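Gripper slowly loses hold on plates

Bundirau
Our two-armed robot puts plates in a dish rack all day, and since April the right gripper has started letting them sag. Picks are fine. Then somewhere on the way to the rack the plate leans over a bit more each time. I wiped the fingers and bumped the grip force up to 42, no change.
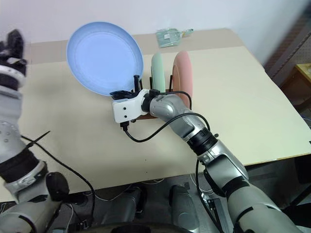 It's only the big plates, by the way — the small ones go in fine. Do I need new finger pads?

Githolm
Maybe. Mine got shiny and hard after 8 months. Swapped them, 2 screws each, good as new.

Divora
Check the wrist cable before you spend money! If the loop is too short it tugs when the wrist turns. I gave mine more slack, re-zeroed the gripper and ran 280 plates without a drop. Then do the pads if it still sags.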